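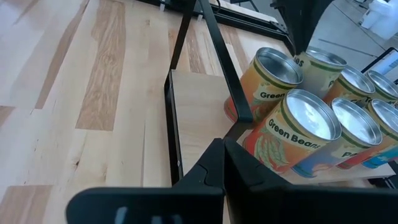
My collection of fridge magnets passed a small border this spring: it is now over 64 pieces, and the door of my refrigerator is full. My husband says the sides are free. He is right, but the left side touches the wall, so it is only one side.

I began with magnets when I was a student and did not have money for bigger souvenirs. The first one was from Marnlow, a flat rectangle with a lighthouse and the name of the town in yellow letters. The print is already weak, and one corner is broken, but I will never replace it. After that I bought one magnet in each town where I slept at least one night. This is still my rule. An airport does not count, even if I waited there for nine hours.

In April I received a package from Apinya Paisan, with whom I have been exchanging magnets by mail for several years. She sent me the new Lungu series, the one with the river boats. There are six designs and I had only two of them, from my own trip. I know that my rule says I must sleep in the town. For exchanges I have a separate shelf, a metal one in the hallway, so the rule is not broken.

The Lungu boats

The boats are made of resin and painted by hand, so no two are completely the same. On my green boat the painter forgot the second window. Apinya has the same boat with both windows and she offered to trade, but I prefer mine. The red one is the heaviest and it slides down slowly during the night if I put it on the door. On the hallway shelf it stays in its place.

The series costs a little more than the older one. I paid 23 for the pair, and the shop near the bridge had the same pair for 18, which I discovered on the last day. Please go to the shop near the bridge.

I also want to mention the backs, because collectors ask me this. The older Lungu magnets have one round magnet in the middle, glued not very well. The new ones have a flat strip along the whole back. It holds better on a door that is slightly curved, like mine. 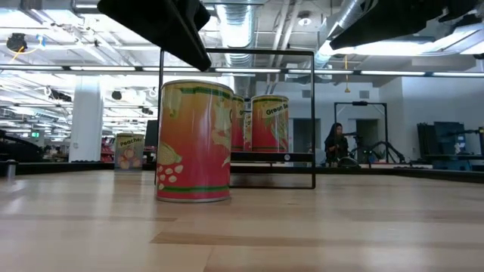 What I am still looking for

From Plumine I need the winter version of the clock tower, with snow on the roof. I have seen it only once, on the refrigerator of Jaruwan Chaiyaporn, and she does not want to sell it. I asked two times.

From Stellulura I need anything made before the logo was changed. The old logo has a bird looking to the left. I was told that 1,150 pieces were made of the last design with this bird, but I could not confirm it anywhere, so if you know more, please write me in the comments.

For exchange I can offer two doubles from Marnlow (the harbor and the church) and one Plumine clock tower in the summer version, still in its plastic bag. I go to the post office on Saturday mornings.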